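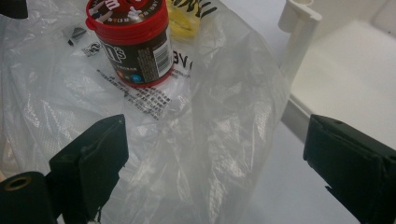
What is a candy dispenser? It is a small container, usually plastic, that stores loose candies and lets them out a few at a time through a lid, a flap or a turning part.

Candy dispensers sit in a happy spot between packaging and toy. Some are thrown in the recycling bin the day they run out, and some stay on a kitchen shelf for decades! The basic design is simple: a body to hold the candy, a top that opens and closes, and plenty of room on the outside for color, lettering and a friendly cartoon face. M&M's containers with a character on the lid are a familiar example of the style.

Types
Tube and cup dispensers are the plainest kind. They have a snap-on or hinged lid, and the candy is shaken or poured into the hand. Crank dispensers have a wheel inside that drops a measured portion with each turn. Figure dispensers hide the candy in a molded character, and these are the ones collectors get most excited about. The Zuker crank, a countertop model with a clear globe, holds 300 small candies and is still loved for the wonderful rattle it makes.

Collecting
Collectors look closely at lids, labels and base bands, where small changes in printing can separate one production run from another. The largest display in the Plernanley area belongs to the Agudelo Candy Museum, which listed 1,268 dispensers in its catalog of March 16, 2019. Of these, 490 are still sealed. The Rimen Swap, a collectors' fair held there every August, runs for 2 days and fills the whole ground floor.

Carrying and storage

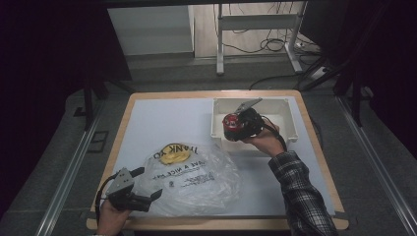
A dispenser bought at a fair or corner store often goes home in a thin plastic shopping bag, and many of these bags are small pleasures in themselves. The smiley face with THANK YOU and HAVE A NICE DAY is a classic of American store counters, and some collectors keep the bag along with the candy container. Bags fold flat and store well in a drawer – much better than the dispensers, which need shelf space and some distance from sunny windows.

Empty dispensers are wiped with a barely damp cloth, with care taken around paper labels. Lids are left slightly loose on the shelf so that the plastic rim is not under strain. Refilled dispensers make great holders for buttons, beads and coins.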